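4.2 Glass lids and the objects behind them

The claim that household members tidy by category has been repeated so often that it is rarely tested. Ibarra's scheme, which we used for coding, assumes that mugs go with mugs and lids with pans, and that anything else is an error or a lapse. We doubt this. Of the 3,000 placements coded at the Cotthorpe site, 761 put an item next to something of a different category, and it is hard to accept that a quarter of what people do in their own kitchens is a mistake.

Round glass items deserve separate treatment. They are awkward to stack, they roll when laid on their rim, and they are often stood upright wherever there is something to lean them on. The Terero coding manual handles them badly. It asks the coder to record what is "hidden" by each item, with no guidance on whether an object seen through glass counts as hidden. Two coders given the same placement could disagree and both be following the manual. Figure 6 gives a case of the kind we mean, with a mug whose handle lies to one side of the rim while its body is seen through the disc.
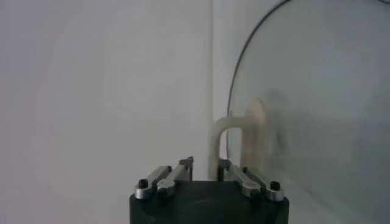
Figure 6. Upright glass disc with a cream-coloured mug partly behind it. The body of the mug is visible through the glass.

Under a strict reading of the manual, the mug in Figure 6 is in plain view. Under a looser one it is blocked, as the disc stands in front of the body. We coded such cases as "visible, reach uncertain", a label we added in May after the first round of coding. It was applied to 249 placements. We are not convinced that the label solves the problem. It records that the coder had a doubt, and says little about whether a person at the counter would have shared it.

The colour of the object may matter more than the glass. A pale mug near a pale wall is easy to overlook with or without a disc in front, and we suspect that part of what earlier work put down to clutter was simply poor contrast. The Dolby survey, which reported that glass lids made items harder to find, did not record the colour of either the items or the wall. Its sample of 2,000 replies is large, but a large sample does not make up for a question that was never asked. People were also answering from memory, and we see no reason to think they recall how they found a mug on an ordinary morning.

We therefore report the results for glass items apart from the rest and leave them out of the totals in Section 5. Readers who prefer the strict reading can add them back using the counts in the appendix. Doing so raises the share of mixed placements slightly and leaves the order of the categories unchanged.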